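Ticket 577: petition signatures missing from public count
Queue: Clereo support, civic campaigns
Opened by: Efthymia Karras, Livdale Residents' Assembly
Priority: raised from normal to high at 10:40
Status: closed

## Report

The public page for the petition against the Virkberg Road eviction orders shows fewer signatures than the organiser's export. The export has 2,274 rows. The page shows 2,073. The petition must be handed to the council clerk in June with a matching total on the cover sheet, and the clerk has already refused one petition this year over a mismatch.

The reporter adds that many of the signatures were taken on paper at the sit-in outside the council offices and typed in later by two people, using the bulk entry form.

## Environment

- Petition module, hosted, Livdale instance
- Bulk entry form, paper mode
- Address lookup: Vrettos connector
- Browser on reporter's side: Firefox, also tested in Chrome, same result

## Log

**09:15** Reproduced. Export and page differ by 201. Cleared page cache for the instance. No change.

**09:32** Checked duplicate filter. It had flagged 15 rows, all of them already removed from both totals. Not the cause.

**09:50** Compared row IDs. All 201 missing rows came through the bulk entry form. None came from the online form. Asked reporter whether the same person had entered them.

**10:05** Reply from reporter:

> Both of us typed them in, we swapped over halfway through. A lot of the older women at the sit-in gave the address of the tent because they are between homes, and we put down whatever they wrote. Please don't delete these. They have been there every night and they are the people the orders are about.

**10:12** Confirmed to reporter that no rows will be deleted.

**10:40** Sorted missing rows by address field. Every one has a blank postcode or "Council Steps". The Vrettos connector returns `no_match` for these. The page counter only includes rows with `address_status = matched`. The export ignores that field. Priority raised because of the handover.

**11:05** Checked the council's published petition rules, as supplied by the reporter. A signatory must live, work or study in the district. A postcode isn't required if the organiser signs a statement for people of no fixed address. The counter is therefore stricter than the rules it is being used for.

**11:20** Tried setting `address_status` to `manual` on one test row. Counter didn't move. The counter query doesn't know that value.

**11:48** Passed to development with the query attached. Suggested change:

```
WHERE address_status IN ('matched', 'manual')
```

**13:30** Patch applied to staging copy. Test row now counted. Set the remaining 200 rows to `manual` on staging. Page total 2,274, export total 2,274.
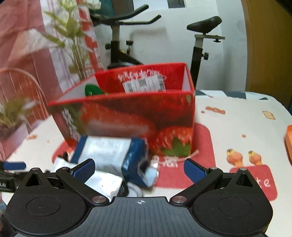 **13:55** Reporter checked the staging page and agreed the total. She asked whether "manual" would show beside names in the printed version, as some signatories would object to being marked out. It doesn't. The field is only visible to organisers and support.

**14:20** Patch moved to live. Rows updated. First attempt stopped partway with a lock timeout, as somebody was signing online at the time. Ran it again in smaller batches and it completed.

**14:35** Live page and export both at 2,281. The rise is from new online signatures, checked by row ID.

## Cause

Counter query left out signatures whose address could not be matched by the Vrettos connector. No warning was given at bulk entry.

## Follow-up

- Add a "no fixed address" tick box to the bulk entry form, setting `manual` on save
- Show a warning when page and export totals differ
- Check other instances for `no_match` rows entered in paper mode
- Send reporter the wording for the organiser's statement (done, 15:10)

Closed with reporter's agreement. Reopen under the same number if the clerk queries the cover sheet.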